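Ticket 584: Sandwich tray, bread drying out at the cut edge
Site: Gutthorpe, snack table
Opened by: Cuiping Tang
Assigned to: Hongmei Liang
Priority: Low
Status: Open, monitoring

Reported issue
Triangle sandwiches set out on the beige tray go stiff along the cut side before the afternoon break ends. Filling is fine. First noted in March, repeated on three service days.

Log

9:40, C. Tang: Same bread as ticket 667. Supplier not changed. Sandwiches cut at 9:15, plated uncovered.

10:05, H. Liang: Checked room vent. Airflow crosses the table from the back. Asked for sandwiches to be stood upright on the tray, with the tray kept toward the middle of the table.
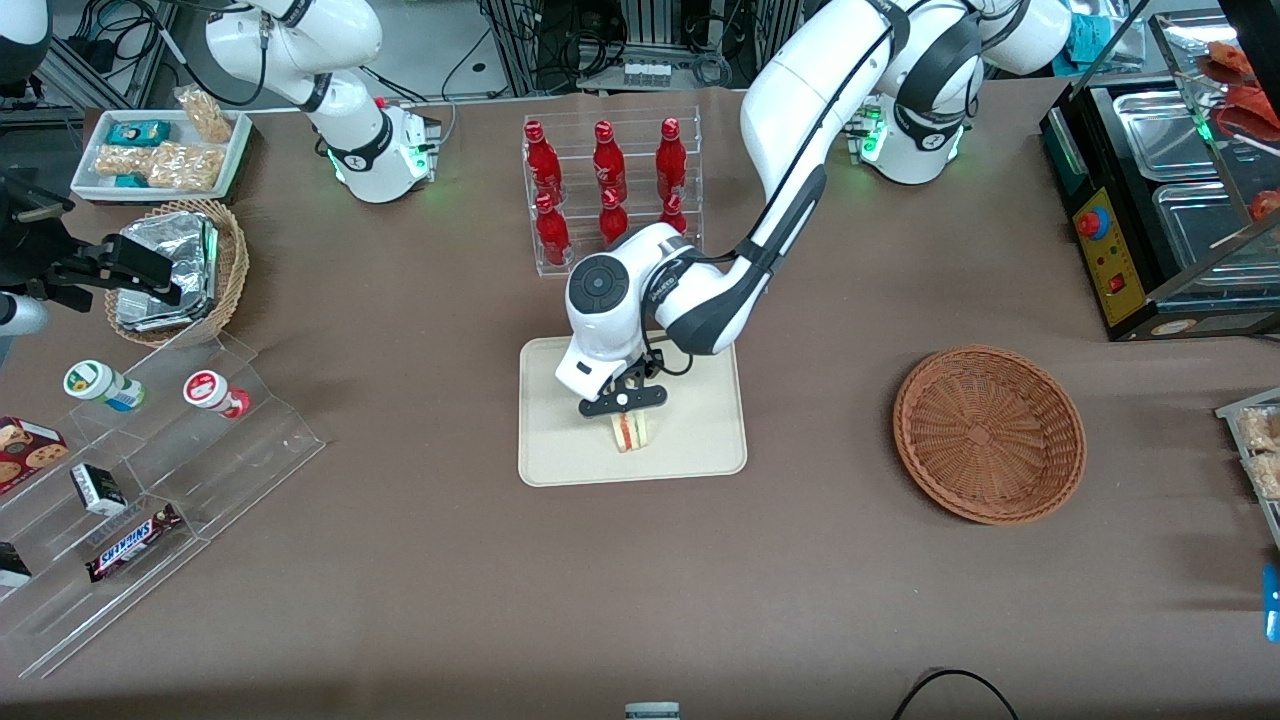
11:30, H. Liang: Bread still soft on the flat faces. Slight drying at the points. Foil-wrapped items in the basket not affected, no action needed there.

1:15, C. Tang: Points now hard on two pieces. Covered the remainder with a damp cloth.

2:20, H. Liang: Covered pieces acceptable. Uncovered control piece failed.

Workaround
Plate in smaller batches. Keep the rest wrapped in the refrigerator until needed. Do not stack.

Next step
Repeat with the vent closed. Tang to request a tray lid from Bonov. Leave ticket open until the lid is tested.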